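From: Hiwot Ejigu
To: Tramness shared workshop list
Subject: Re: Boards and shape blocks for the Cliltthorpe tables

Dear members,

I write on behalf of the workshop office in reply to the message from Rania El Fassi, which is quoted in full below so that those who joined the list in February may follow the matter. Wondimu Belay and Yeshi Assefa have both been consulted and have agreed to the text that follows the quotation.

Rania El Fassi wrote:

> Dear Hiwot, dear all,
>
> I should be grateful for a decision on the work boards before the Cliltthorpe tables are brought back into general use. At present each group lays its blocks directly on the perforated tabletop. The smaller blocks catch on the holes, and a piece with a narrow base will not always stand. Nahom's group has been using a sheet of card, but the card lifts at the corners and has already been replaced twice.
>
> My proposal is that we adopt the glued wooden boards from the Vanags order as the standard surface, and that they stay on the tables between sessions. I understand that there is an objection on grounds of weight. I have carried one from the store to the far table by myself and did not find it unreasonable, though I accept that others may.
>
> There is also the question of the blocks. The printed sets have become mixed. I opened a tray last week marked as complete and found two crescents and no cross. If the office intends to keep the sets together, the trays need a list in the lid. If it does not, I would ask that we stop calling them sets.
>
> Lastly, could somebody confirm which oil may be used on the boards? I have heard two different answers.
>
> With thanks,
> Rania El Fassi

The office has considered these points and replies to them in order.

1. Boards. The proposal is accepted. The glued boards are adopted as the standard surface on all of the Cliltthorpe tables. They are to be laid flat, with the long edge parallel to the front of the table. Groups that still need the perforations for fixings may remove the board for the length of their booking and must put it back afterwards. A board should be lifted by two people and should not be dragged, as the underside picks up swarf from the tabletop and this has marked one of the boards badly.

On the matter of weight, Yeshi Assefa has asked that nobody be expected to carry a board to or from the store alone. Members who prefer to do so may, but a booking should not be arranged in a way that depends on it.

2. Care of the surface. The boards are glued up from several planks and will move a little with the seasons. Faint lines at the joints are to be expected and need not be reported. An open joint, into which the edge of a sheet of paper can be pushed, should be reported to Wondimu Belay, and the board turned over or withdrawn until he has seen it.

Marks may be taken out with 800 grit paper on a cork block, working along the grain. Coarser paper is not to be used without asking first. The only oil approved for the boards is the Skirnonis clear oil kept on the lower shelf of the finishing cupboard. It is to be put on thinly with a cloth and wiped off fully, and the board left overnight before any blocks are placed on it. The other tin on that shelf is for tool handles, and the office believes this to be the source of the two different answers. Its label has been rewritten.

3. Blocks. The sets will be kept. A list is being prepared for the lid of each tray, with an outline of every shape, so that a missing piece can be noticed without knowing its name. Nahom Tefera has sorted some 70 blocks to date and reports that the crescents and crosses are the ones most often found in the wrong tray. Members holding stray blocks are asked to leave them in the box by the store door. A return does not need a note or an explanation.

Blocks with a rough base may be rubbed down lightly, but the curved and notched faces should be left as printed. Several groups depend on those faces keeping their dimensions, and a crescent that has been smoothed on its inner side is of no further use to them.
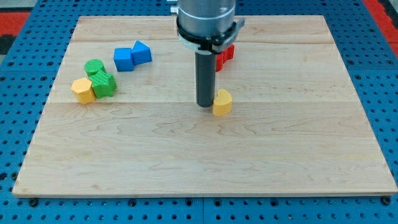

Page last modified: February, 16:20 – list archive, Tramness

The crescent stands upright on the board without support, and members laying out their own pieces are asked to follow the same practice where the shape allows it. Flat placement remains acceptable for blocks with no stable edge.

4. Replacement. The office holds 3 spare boards. Requests for a spare should be sent to this list and not to the supplier, as two groups wrote to Vanags separately last year and both orders were filled. Off-cuts from withdrawn boards will be offered to members in the usual way, on the rack beside the bandsaw.

5. Card and other coverings. Sheets of card, cork or cloth should no longer be taped to the tabletops. Tape residue in the perforations has proved slow to remove. Where a soft covering is needed it may be laid loose on top of the board and taken up at the end of the booking.

These arrangements take effect at once. Comments on points 2 and 5 may be sent to the list in the ordinary way. Comments on the tray lists should go directly to Nahom Tefera, who would be glad to receive them before the lists are printed.

Yours faithfully,

Hiwot Ejigu
for the workshop office, Tramness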